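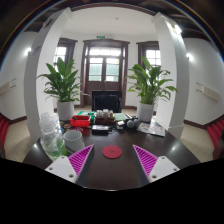 Shared table at Stitley gets a weekly reset

10/08/2023

The long table in the second-floor common room at Stitley will be cleared once a week from now on, under a new arrangement between the building office and the tenants who share the floor. The first clearing took place this month, and the office says the routine will stay in place through the end of the year.

The dark brown table was bought as a meeting table when the floor opened. Over time it became the place where people put things down on the way to somewhere else. Cups, coasters, jars, notebooks and printed papers have tended to stay there from one meeting to the next, and groups that booked the room were spending the first part of their time moving other people's belongings to the window ledge.

Two tenants, the packaging studio Praltico and the travel agency Dandia, asked the office in the spring to set a rule. Both use the room for client visits. Dandia told the office that it had twice moved a visit to a café down the street when it could not find enough clear space to lay out its brochures.

Under the arrangement, the table is cleared at the end of the working week. The job takes 30 minutes and rotates among the four tenants on the floor. Anything left out is sorted into one of three groups: things that belong to the room, things that belong to a person or a company, and trash.

Things that belong to the room stay. These include the coasters, the clean plastic cups and the red basket, which is meant for small items such as clips, caps and adapters. The basket had filled up with odds and ends over the summer and has now been gone through. Cups are to be kept in a single stack near the edge of the table, and used ones are not to go back on it.

Personal items go on a labeled shelf in the hallway, where they are held for two weeks. Notebooks and electronic devices are the exception. They are taken to the front desk the same day and have to be signed for. Food and drink left in open containers is thrown out. A closed bottle is put on the shelf with everything else, but the office asks people to write a name on it.

Printed material has been the hardest part to settle. Praltico often leaves color proofs out so that staff can look at them over several days, and other tenants were not sure whether they could be moved. Proofs may now stay on the right-hand side of the table during the week, but they come off with everything else at the weekly clearing. The studio has been given a flat drawer in the supply cabinet for anything it wants to keep.

The small glass jars will remain. They were put out on top of a wooden box at the far end of the table last year, and several people asked that they be left alone. The tenant on duty is asked to wipe the jars and the box and put the jars back in a row.

The plants behind the table are not part of the rotation. They are looked after by Van Leeuwen, the plant service that also handles the lobby and the stairwell. The company has asked that no one else water them. It also asked that the white pots stay where they are, near the pillars, and that chairs not be pushed back into the leaves. A few leaves were torn that way in the spring.

Chairs are to be returned to the table after each meeting. The black mesh chair at the far end is an office chair that came from a desk on the floor above, and it can stay for now — the office has ordered a replacement for upstairs and does not need it back.

The wood itself has held up well, according to the office. The table will be cleaned with a damp cloth and a mild soap. Spray polish should not be used, as it left the top slippery the last time someone tried it and papers slid off during a meeting. More coasters have been ordered in the same red as the ones already in use.

The rotation list is posted inside the door of the supply cabinet. Tenants who need to trade a turn can do so between themselves and write the change on the list. Larger items, including boxes and samples, should not be left in the common room at all and can be stored in the ground-floor cage on request.

Bookings for the room are made at the front desk as before. The schedule for October is already open — morning slots are going first, and the room can be held for up to 2 hours at a time.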